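Jobs & Participation > Lab Studies > Robotics
Posted May 28, 2023 | By Mamta Mishra
Print this page | E-mail this page

Call for Participants: Parallel Gripper Comparison, Operator Sessions

The manipulation group at Rätsep is looking for 20 paid participants to operate a robot arm by remote control during a comparison of two parallel grippers and two hand controllers. Sessions are held at our Gustonitz lab. Each participant attends two sessions of three hours on separate days. Sessions run through the end of September.

Two kinds of participants are needed. Half of the places are for people who have never controlled a robot arm. The other half are for people with at least six months of regular work on industrial or research arms. Please state in your application which half you are applying for.

Background

The group has used the same gripper on its bench arms for several years. A second model, supplied by Sukoteo, has a longer stroke and a different finger profile. Bench measurements of grip force and repeatability are finished and are not part of this call. The remaining question is how the two models behave when a person is driving the arm and has to approach objects that stand close together.

The controllers under comparison are a six-axis desktop puck and a handheld unit with a trigger. With the puck, gripper opening is set by two buttons in fixed steps. With the handheld unit, opening follows the trigger continuously. Each participant will use both grippers and both controllers. The order is assigned before arrival and cannot be changed on request.

What you will do

Session one begins with a safety briefing and 23 minutes of free practice with each controller. You then carry out three task sets:

1. Blocks. Pick single wooden blocks from an open table and place them in marked squares. This set is used as a baseline and is the easiest of the three.

2. Bottles. Grasp a named bottle from a group, lift it clear, and set it down upright in the target area. Bottles differ in color, contents and base shape. The operator works from the wrist camera view and has no direct line of sight to the table. In many approaches the bases of the bottles are visible and the upper parts are outside the view, so the height of the grasp has to be judged from the base, the shadows and the position readout.

The wrist view looks out between the fingers. Both grip pads have a finely textured surface, and the gap between them is the main reference for lining up an approach. The black wire grid the bottles stand on also helps with distance, though the near edge of the rack can pass behind a fingertip and be partly hidden. Participants who depend on a full view of the object they are handling usually find this set the slowest.
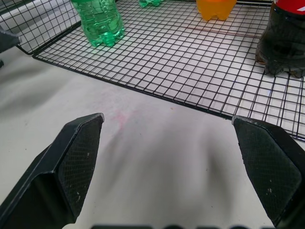 3. Cloth. Pick up a folded towel by one corner and move it to a tray. A fixed overhead camera is available for this set in addition to the wrist camera.

Session two repeats the bottle and cloth sets with the other gripper. It ends with a written questionnaire and a recorded interview of 10 minutes. There is a break halfway through each session, and you may ask for more.

What we record

We log arm position, gripper opening, motor current, controller input and all camera video. Audio is recorded in the interview only. Logs are stored under a participant number. The list connecting numbers to names is kept separately and deleted when payments have been completed. Video from the bench cameras covers the table and the arm. No camera is pointed at the operator seat.

Dropped or tipped objects are logged as trial outcomes. They do not affect your payment, and you are not charged for any damage to test objects or finger pads. Pads are inspected between participants and replaced when wear reaches the limit in the test plan – light surface marks are within that limit.

Requirements

- Age 18 or over.
- Able to read and follow written instructions in English.
- Normal or corrected vision, including color vision. Bottles are named by color in the second task set.
- Full use of at least one hand. Both controllers can be set up for left-handed use.
- No employment at Sukoteo, now or in the past two years.
- For the experienced half: a short description of the arms and controllers you have used, with dates. Time spent programming arms offline does not count toward the six months. Time spent jogging an arm from a teach pendant does.

People who took part in the controller pilot at our Ulitz site are not eligible, as they have already practiced the bottle set.

Payment

Participants are paid a fixed amount per session by bank transfer after the second session. If you attend only the first, you are paid for that session. If a session is stopped by a hardware fault, it is paid in full and you may be offered a replacement date. Travel by public transit within the region is refunded against receipts. Parking is free in the rear lot.

Also open: test bench assistant (part-time, fixed term)

For the length of the study we are hiring one assistant to run the bench alongside Arnout Van den Broek. The work consists of resetting objects between trials, changing grippers and pads, running the camera calibration at the start of each day, and checking that log files are complete. The position is two days a week.

Applicants should be comfortable with hand tools and the Linux command line. Experience with wrist camera calibration is useful but can be taught on site. Lifting is limited to the arm base plate, which is a two-person job. The assistant may not also take part as an operator.

How to apply

Participants should send their name, the half they are applying for, their dominant hand and at least three possible dates to Meenakshi Bajpai, Operator Studies, Room 1025. Applicants for the assistant position should send a résumé and one page on relevant bench work to Khairul Lau at the same address. Please use the subject line "Gripper comparison – operator" or "Gripper comparison – assistant" so that the two sets of applications are kept apart.

Operator places are filled in order of arrival within each half. When a half is full, later applicants go on a waiting list and are contacted if a place opens up. Questions on data handling or consent forms go to Seema Upadhyay, who can also send the full participant information sheet before you decide.

Print this page | E-mail this page
Filed under: Paid studies, Grippers, Remote operation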